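タイル床保全技術の記録と継承に関する助成事業 中間進捗報告書

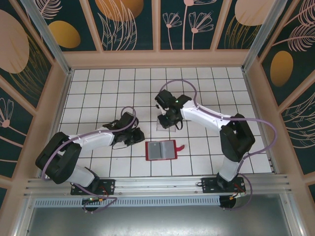

図1 白色正方形タイルと暗色の細い目地による床面

提出日 2024年11月28日
提出先 パルタネン文化助成基金 事業審査室 御中
事業者 クレンダナンス建築保全研究所
事業責任者 グラディス・ヒラルド

一 本報告の範囲
本報告は、貴基金の助成により実施している標記事業について、7月の事業開始から本報告提出時点までの進捗、支出の状況および今後の予定を取りまとめたものである。対象は、旧浴場、学校の手洗い場、診療所の処置室など、水まわりに小型タイルを用いた既存建物の床とし、壁面および外装は申請書のとおり対象外としている。

二 現地調査
調査対象として申請した7棟のうち、3棟の調査を完了した。各棟では、目視による割れおよび欠けの記録、打診による浮きの確認、目地の幅と色調の記録、排水勾配の測定を行った。調査票は申請時に添付した様式を用いたが、目地に関する欄が不足していたため、補修歴を記入する欄を追加した。
完了した棟のうち、旧アルケニエル診療所の処置室では、出入口から流し台にかけて浮きが連続していることを確認した。下地モルタルの剥離によるものと推定しているが、床を開けての確認は所有者との協議が整っておらず、次期に持ち越す。旧浴場の脱衣室では、過去の部分補修に原寸と異なるタイルが使用されており、目地の通りが補修箇所の境で乱れている。構造上の支障は認められず、現状のまま保存する方針で所有者の了解を得た。
残る棟については、冬期休館の時期に合わせて立ち入る予定である。うち一棟は所有者の変更があり、調査承諾書の再取得を進めている。

三 補修材料の比較試験
既存目地の色調に近い補修材を選定するため、試験片による比較を実施した。市販のセメント系目地材に無機顔料を加え、配合の異なる試験片を作製して、硬化後の色の変化および洗浄による退色を観察している。暗色の目地では、硬化の過程で表面に白華が生じる例が複数みられた。練り混ぜ水の量と養生時の湿度が影響していると考え、条件を改めて再試験を行っている。再試験の結果が出るまで、推奨配合の公表は見合わせる。
なお、試験用の交換タイルとして400枚を購入した。申請時の計画では既存建物の残材を用いる予定であったが、残材の厚みにばらつきが大きく、試験条件をそろえることが困難であったため変更したものである。この変更については、事前に貴基金の承認を得ている。

四 聞き取りおよび技術資料の作成
熟練の左官職およびタイル職に対する聞き取りを継続している。主な項目は、割付けの決め方、目地の押さえの時機、拭き取りに用いる道具の手入れ、冬期の養生である。特に割付けについては、出入口の見切りを優先する考え方と、排水口を基準とする考え方があり、地域や師弟関係による差が大きい。手引書では一方を標準とせず、両者を併記することとした。
録音の文字起こしは完了し、現在は話者による内容確認を受けている。手引書の原稿は、調査手順および清掃の章が初稿段階にあり、目地補修の章は前項の再試験を待って執筆する。図版の様式は本報告の図1に準じ、本文の直前に置いて簡潔な説明を付す。

五 記録の管理
調査票、写真および録音は、記録管理システム「ヴェナム」に登録している。登録件数は2000件に達した。棟名の表記に不統一があり検索に支障が生じていたため、表記規則を定めて既登録分の修正に着手した。所有者が非公開を希望する建物については、所在地を伏せた閲覧用の記録を別に作成している。

六 支出の状況
支出は承認済みの予算の範囲内である。旅費は調査棟数が計画を下回っているため執行が遅れている。一方、材料費は交換タイルの購入により計画を上回った。費目間の流用は貴基金の定める限度内に収まる見込みであり、証憑の写しは別便にて提出する。

七 課題および次期の予定
当面の課題は、現地調査の遅れと再試験に要する期間である。現地調査については、調査員の班編成を見直し、測定と記録を同日に終える体制に改めた。次期は未了の棟の調査、旧アルケニエル診療所における下地の確認協議、再試験の取りまとめを優先する。
手引書の完成時期について、現時点で変更の申請は行わない。ただし、下地の確認が次期中に実施できない場合には、該当箇所を目視および打診の結果のみで記述することについて、改めて協議をお願いする所存である。

以上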